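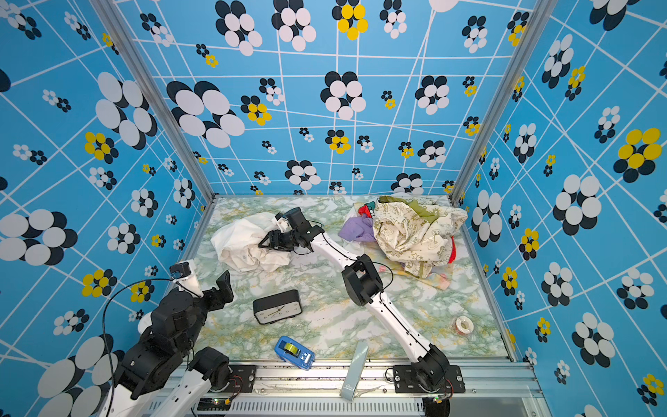 1/ Wallpaper thread, as promised on Thursday to the people who asked and threatened to everyone else. It's up. All three walls.

2/ The pattern is Hernell 2508. They don't name their patterns at Hernell, they number them, and after living with this one for a bit I think I understand. What would you call it? Sky blue, a grid of thin white lines, and flowers built out of overlapping ovals by someone with a strong opinion about ovals.

3/ The grid is slightly skewed. On purpose. It's drawn as if it's going off into the distance somewhere. I had a level out for most of the first evening before I read the leaflet, which mentions this on the back, under the washing symbols.

4/ So a tip for skewed grids: ignore the lines completely. Match the flowers. Pick one big bloom, get it where you want it, and work outward. If you try to get the lines plumb you will be there until November.

5/ Flowers come in black and white or black and yellow. The sizes go from tiny cluster to "this blossom should be paying rent." My favorite is the big yellow and black one up on the right wall. The big black and white ones ended up low on the left, where I'd planned to have something calmer.

6/ Paste: I used the Losdale ready-mixed. Smells like a school hallway. Goes on fine, slides long enough to fix your mistakes, then grabs right when you've noticed one more.

7/ Several of you have asked about the tabletop. Yes, it's a marble pattern. White, with light green and mustard veins. I picked it first, months before the walls, and at the time I described it as "neutral." I'd like that struck from the record.

8/ In my defense, the mustard and the yellow petals are cousins. The green is on its own.

9/ Cost, for those who only read threads for the cost: 370 for the paper, paste extra, and one new blade because Aitken blades go dull the second they hear the word "vinyl." The quote I got from Hultus to have it hung was 800, before paste. I laughed and then spent 4 evenings finding out what the 800 was for.

10/ Corners are where it gets ugly. Cut the strip so a sliver wraps around, then overlap the next one. With this pattern you'll lose half a flower in there. Let it go. There are more flowers.

11/ The white cloth is still lying crumpled on the table. I wiped down a lot of seams and I'm not ready to talk about folding.

12/ Would I do it again? Same paper, yes. Same grid, sure, now that we've met. I have most of a roll left and have been looking at the inside of the hall closet - please don't encourage me.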